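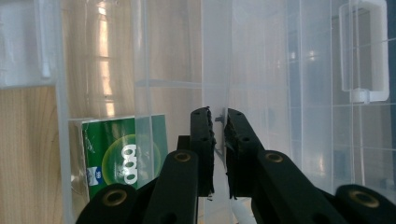 Panel transparente, visto por el borde

Diapositiva 4. Buenos días otra vez. Paso ahora a los paneles, que son la parte más delicada del expositor Flivau.

Miren primero el borde. El plástico es transparente y de canto casi no se ve, solo una línea un poco gris. Arriba sale a un lado una pestaña pequeña, gris también. (Pausa, dejar que la busquen.)

En el almacén de Plukberg tenemos 2,000 paneles y de ellos 1,000 son todavía del modelo antiguo, sin pestaña. No se deben mezclar en la misma caja.

Para montar: coger siempre por el canto, nunca por la cara – las huellas se notan mucho con la luz de la tienda. La pestaña va hacia la pared.

Preguntar a Eilif Björklund si quiere añadir algo sobre la limpieza. Después, diapositiva 5, los estantes.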